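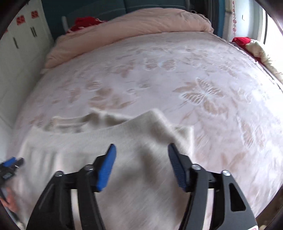

October, Drukance household textiles workshop. Notebook entry, bedroom session, morning.

Purpose of session: to establish a working procedure for spreading and folding the light ribbed piece on a made bed, and to record how the bed cover behaves underneath it. The item is carried in the Lougher inventory under "ribbed, light," and that heading is used below. Earlier trials were conducted on the cutting table. The results did not carry over well to a mattress, and the table figures should not be quoted in the care sheet.

**Setup**

The bed was made before work began. The cover with the butterfly pattern was pulled to the head end and smoothed outward from the middle. The ribbed piece was then laid over it and opened. All handling was done on the near side of the bed.

The pattern of the cover is tone-on-tone and gives little contrast at a distance. It is nevertheless useful at close range. A large butterfly makes a fair reference point when the ribbed piece has to be returned to the same position between trials. Colleagues repeating this work are asked to choose one motif, write down which one, and keep to it. In the second trial I changed motifs partway through and had to discard the offset measurements.

**Observations on spreading**

1. A knit lifted at a single point rises as a ridge and draws fabric in from both sides. The ridge does not flatten completely when released. It must be smoothed by hand, working along the ribs.
2. Smoothing across the ribs widens the piece. After 5 passes across the ribs the near edge had moved visibly, and the piece no longer lay square to the bed.
3. The cover shifts with the knit if the knit is dragged. It does not shift if the knit is lifted clear and set down again. This was the most consistent result of the morning.
4. Pressing down on the mattress near the fold opens the fold. The supporting hand should rest well away from it.

Item 3 has consequences for the order of work. The current draft instructs the reader to "pull the corner toward the foot of the bed." I recommend "lift the corner and place it."

**Trials**

Each trial consisted of one full spread and one fold to quarters, with a rest of 15 minutes between trials to let the ribs recover. Eleven trials were planned and 11 were completed, although the last was done in some haste and I would give it less weight than the others. Total handling time, excluding rests, was 45 minutes.

The first fold is the difficult one. If the edge is uneven at that point, the error is carried into the second fold and the finished piece will not stack.

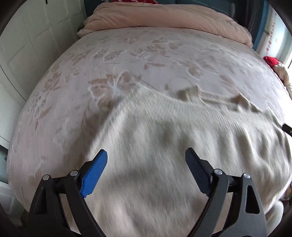
The edge should therefore be settled before any folding is attempted. Small peaks along the border are common after the piece has been moved, and they are easily mistaken for a fault in the knitting. They lie down if the border is taken up in short lengths and set down again in order from one end. Starting in the middle of the border pushes the slack to both ends and gives two problems in place of one.

The light was not helpful. Shadow fell on the ribbed piece in broad patches, and on a pale knit a shadow and a shallow crease look much alike. Creases were checked by touch before being entered in the log. Any crease count taken by eye alone should be marked "unconfirmed." Trials three and four carry that mark.

The pillow remained at the head end throughout, and folding was kept to the lower part of the bed. There is a case for including the pillow in the procedure as a stop for the upper edge. I did not test this, and it would complicate matters for anyone whose pillow is narrower than the bed. Ours reaches nearly the full width.

**Notes on the fold itself**

Fold to halves along the ribs first, then across. The reverse order was tried in trials six and seven. It produced a thicker spine at the second fold and a rounded corner that opened within the rest period. Fold along the ribs first.

The Isik folding board was brought up for trial eight and put aside afterward. It slid on the cover. It may be of use if a cotton cloth is placed under it, but that adds a step, and the care sheet is already longer than it should be.

When the folded piece is to be placed in a Driden storage bag, the spine should enter first. The bags were not used at this session and the remark is carried over from the September page.

**For Corinne Zamora**

Please compare the wording above with section two of the care sheet draft and strike the sentence on dragging. The term "blanket layer" also appears there and should be changed to "upper layer," as the sheet is meant to cover throws and large knitwear alike. The diagram on the second page shows the fold across the ribs first and needs to be redrawn.

**Open items**

- Repeat the spreading test on a plain cover without a woven or printed motif, with tape markers for position.
- Repeat trial eleven.
- Compare a rest of 5 minutes with the full 15. The shorter rest would allow the whole series to be done before lunch.
- Confirm whether the ribs recover fully overnight when the piece is left flat. The measuring tape is in the top drawer of the workshop desk; kindly return it there.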